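Laundry on the Round Table

I finally have a folding spot and I am so happy about it I could write a whole series. For years I folded on the bed, which meant half the pile got slept on and the other half ended up on the chair with the broken arm. Then in October we dragged the round table from the hallway over to the big window, and folding is now my favorite chore of the week. I mean it!

Blue and white plaid on the orange wood, with all those trees outside - this corner gets me every time.

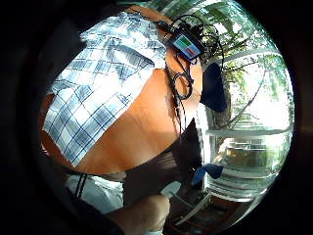
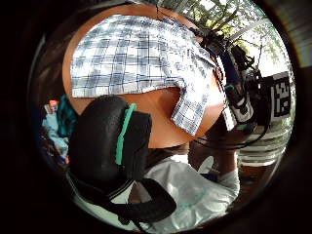
Dorota Kaczmarczyk wrote to me after my last laundry post to say that a round table is the worst possible shape for folding, and that she gave hers up after one winter. Her point was that you need a straight edge to line a hem against, and with a curve you're guessing. She also thinks direct sun is hard on checks, and that the blues go first.

Fair on the hem! I did struggle with that at the start. What I do now is ignore the rim completely and let the plaid be my ruler. Checks are wonderful for this - pick one line, fold along it, and match it up with the same line on the other side. Solid colors are harder, and I still do my plain sheets on the bed (sorry, Dorota, you win that one).

As for the sun, I don't leave anything lying there overnight. Smooth it out with flat hands, collar end away from you if it has a collar, sides in, then up from the bottom in thirds. If a piece slides off the side, pull it back toward the middle and start again. The wood is slippery when it's freshly waxed, so I've gone down to waxing it twice a year with the Górecki stuff in the flat tin. It cost me 40 at the market and smells like oranges.

Radosław Dudek asked about the table height. I measured from the floor and it's 2 inches lower than our kitchen counter, so my shoulders don't creep up while I work. Taller people might want something under the legs.

Next up is the sock drawer, and I have opinions about the sock drawer.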